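Tranwood Residential Services
Resident Information: Keeping the Bathroom Vanity in Good Order

The following guidance is issued to all households in the Jirotdale and Casado buildings. It replaces the leaflet distributed with the welcome folder and should be kept for reference. Questions may be directed to the Resident Services desk, attention Maiara Miranda.

The vanity is used more often than any other fixture in the apartment, and most of the repair requests received by this office in connection with it concern toothpaste, standing water or overfilled cabinets. 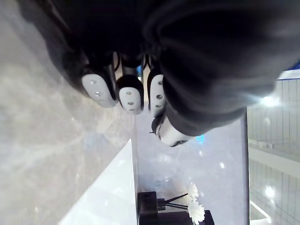
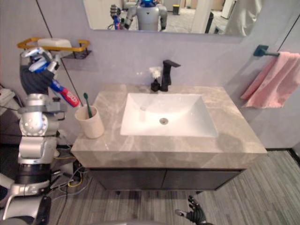

Toothpaste residue

Rinse the basin after each use with warm water. Toothpaste contains a mild abrasive, and when it dries on a polished faucet it is often scraped off with a fingernail or a dry sponge, which dulls the finish. Hold a damp cloth over the spot for a minute and it will lift without scrubbing. Residents are asked not to use steel wool, scouring powder or bleach-based sprays on faucets or drain trim.

Tubes should be stored upright in a cup, cap down and closed. A tube left open on the countertop leaks slowly and leaves a ring. To empty a nearly finished tube, lay it flat and draw the back of a comb from the sealed end toward the cap, then fold the flattened part over and secure it with a binder clip.

Countertop and sink edge

Wipe the countertop dry at the end of the day, paying particular attention to the seam between the sink and the counter. Water that sits in this seam works its way under the caulk, and the caulk will then darken and pull away. Darkened caulk cannot be bleached back to white. Please report it, and the maintenance team will cut it out and renew it. Fresh caulk must be left dry overnight.

For routine cleaning, a few drops of dish soap in warm water are sufficient. Vinegar may be used on glass but must be kept off stone counters - it etches the surface, and the damage is charged as a repair.

Mirrors

Spray the cloth and not the mirror. Liquid that runs down the glass collects at the lower edge and attacks the backing, which produces the black spotting seen in many older bathrooms. Two cloths are better than one: the first slightly damp, the second dry.

The cabinet below the sink

Leave clear space around the supply lines and the trap. Bottles pushed tightly against the pipes have loosened fittings on more than one occasion, and a full cabinet hides a slow leak until the floor of the cabinet has swollen. A shallow plastic tray under the trap is recommended. Check it when changing the towels.

The following should not be stored in this cabinet:

Drain cleaner, paint or solvents
Electrical appliances, including hair dryers
Paper goods in open packages

Hinges that have dropped can usually be corrected with a screwdriver. Turn the adjusting screw a quarter turn at a time, close the door and look at the gap before turning again. If the screw spins freely, stop and submit a request.

Slow drains

Lift out the stopper and remove the hair and soap caught beneath it. This should be done every 6 weeks in a bathroom shared by two or more people. Follow with a kettle of hot tap water, not boiling. Chemical drain openers are not permitted in the Casado building, where the original piping is still in service.

If water continues to stand in the basin after the stopper has been cleaned, contact the maintenance desk. Masaru Hamada schedules drain visits in the morning, and requests received before noon are generally seen the next working day.

Supplies

Replacement stoppers, sink strainers and trays may be collected from the Fuvmont storeroom at no charge, with a limit of one of each per household. Bring the old stopper for sizing. The storeroom is closed for inventory in June, and residents needing a part during that month should telephone the desk first.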